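Community Board > Help Wanted > Part-Time and Odd Jobs

Hi neighbors! I run a little wash-and-fold service called Drulano out of my house in Esstead, and I've finally admitted that I can't keep up with the folding. So I'm looking for one or two people who like folding clothes (you exist, I know you do, my aunt is one of you) to come in four mornings a week starting in March.

It's mostly T-shirts. Gym shirts, work shirts, kids' shirts, the soft old ones people have had since college. We also do all the towels for the Mateos hair salon, but those are easy and you can do them half asleep. On a normal morning we get through around 40 bags, and everything has to be ready for the van by 1 p.m.

You'd be standing at a table for most of the shift, so wear comfy shoes. I do the washing and drying myself, and I'm picky about it, so please don't offer! Shirts get smoothed flat, sleeves in, then folded in thirds so the logo ends up on top if there is one.

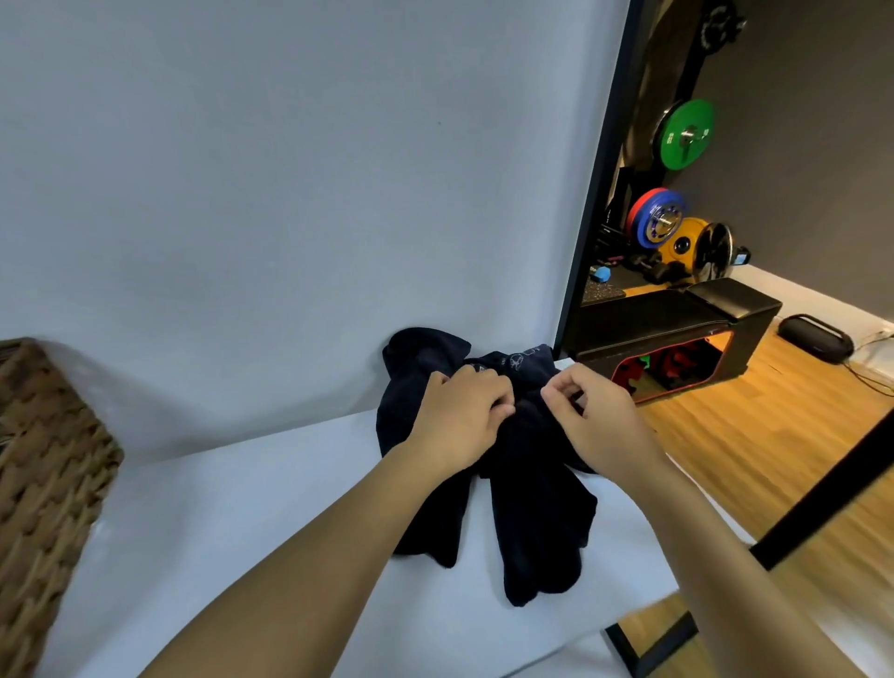

You don't need experience, I'll teach you my fold in your first hour and after that it's just practice. Slow and neat is fine at the start. I do ask that you skip strong perfume, and that you're okay with my radio, which is on all morning and is mostly country.

Pay is $13 an hour plus your own laundry done free (one bag a week, no comforters please).

If that sounds good, drop a note in the mailbox at 2629 Stasgate Road with your name, your number and which mornings work for you. Or just knock before noon, I'm always here!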